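Packing up the guest room, one bedspread at a time

The kettle was already on when I got to the house in Datham, and there was a parcel tape gun on the bottom stair, so I knew I had the right place. My host runs a small bed and breakfast there with her sister, and in March the two of them are moving the whole business over to Bekley, a bus ride up the valley. She asked me to leave her name out of it (her mother reads this page and hasn't been told which wardrobe is going to the tip), so I'll just call her my host and get on with it.

"Mind the lamp," she said, and took me straight upstairs.

I'd asked to talk to her because of a talk she gave at the Clidlow hall last winter on packing up a bedroom. It doesn't sound like much of a night out, I know, but people were still asking questions when the chairs were being stacked! She has moved house 11 times. The first was at 14, when her parents gave her one box and told her to be sensible.

"I filled it with magazines," she said. "Couldn't lift it. My dad had to take half of them out on the landing, and I cried over every one."

These days she packs on the bed. Everything goes on the bed first, and I mean everything - drawers, shelves, the odds and ends from the bathroom. I wondered if that wasn't a bit of a risk, with the bedspreads she has.

"The floor's worse for your back and you tread on things," she said. "And if it's on the bed you've got to finish, haven't you? You want to sleep there tonight. I've tried the other way, where you put it on a chair, and a chair will wait for you till Christmas."

She starts with the bottles. Shampoo, hand cream, anything with a pump or a squirt to it, then the medicines, then soap. She checks every cap with her thumb and reads the dates on the medicine, and whatever's out of date goes back to the chemist in a carrier bag. I confessed that I have cough syrup that has moved with me 2 times without being opened. She gave me quite a look.

"Bottles lie down while you're sorting and stand up when you pack," she said. "If one's going to leak I'd like to find out before it's in with the towels."

I asked about soap, and got a longer answer than I'd bargained for. She likes a soap box with a proper lid. She used to wrap the bars in flannels until a lavender one got at a set of pillowcases during the move before last, and her sister still brings it up.

We had our tea standing by the window while she told me about the boxes. She got 96 of them from Pelupessy, the removal firm that's doing the van, and she's fussy about them. For the small bathroom things she wants a box with no flaps at all, so she can see right down to the bottom and drop things in with either hand. The flaps get kept, too. She slides them between picture frames.

"My sister thinks I'm mad, cutting up a good box," she said. "She closes everything. She'd tape up the cat."

The quilted covers are the last thing off each bed and the first thing on at the other end. I said I'd have put them away at the start, to keep them nice.

"Then what are you looking at all week? A bare mattress. No, thank you. I want my roses till the last morning."

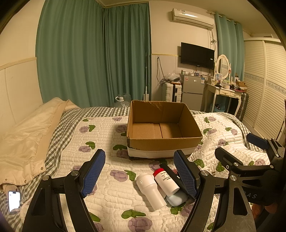

Bottles, a soap box and an open carton on the rose-print bedspread.

She has a rule about phones as well, or she says she does. It goes face up on the bed where she can see it, in case the van people ring, and she doesn't answer it for anyone else. Hers rang twice while I was there and she answered both times. One was her sister, asking where the scissors were.

I asked what she'd miss about the Datham house. She thought about it for a while, folding and unfolding a tea towel.

"The morning light in the back bedroom," she said. "And the airing cupboard. Bekley's got a sort of shelf. I've told them a shelf isn't a cupboard, but they'd sold it to us by then."

The duvets worry her more than anything breakable. She won't have them squashed flat in those bags you suck the air out of, so they travel loose on top of the mattresses, in clean sheets knotted at the corners. Pelupessy have agreed to this, though I gather it took more than one phone call.

By half past four she'd stopped talking to me and started talking to the boxes, so I washed up the mugs and found my coat. She called down the stairs that if I passed the chemist, could I take the carrier bag. It's on the seat next to me on the bus as I write this, along with a roll of tape I seem to have walked off with.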